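3.2 Woven storage in the home interviews

One of the great pleasures of this study was how readily people talked about their baskets. We had expected short answers about price and size. Instead, the 184 households in Huscombe and Olden told us what they keep by the door, what they hide before guests come, and which basket they would never lend (a surprisingly heated topic!). Texture came up again and again. Gallagher and Tang coded the answers separately and then compared their lists, and touch words such as "ribbed" and "bumpy" appeared in both. Figure 3 shows a dark weave of the braided kind, with small openings between the strands.

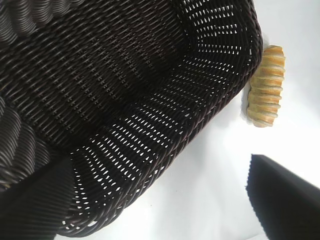

Figure 3. Inner wall of a dark woven basket.

3.3 Open and closed weaves

We were delighted to find that weave mattered even to people who said they had no interest in design. In Olden, open weaves were linked with things in daily use, while closed weaves were kept for papers, medicines and gifts. Su and Bastos noticed the same split in their August follow-up visits, this time among families who had moved house within the past 5 years.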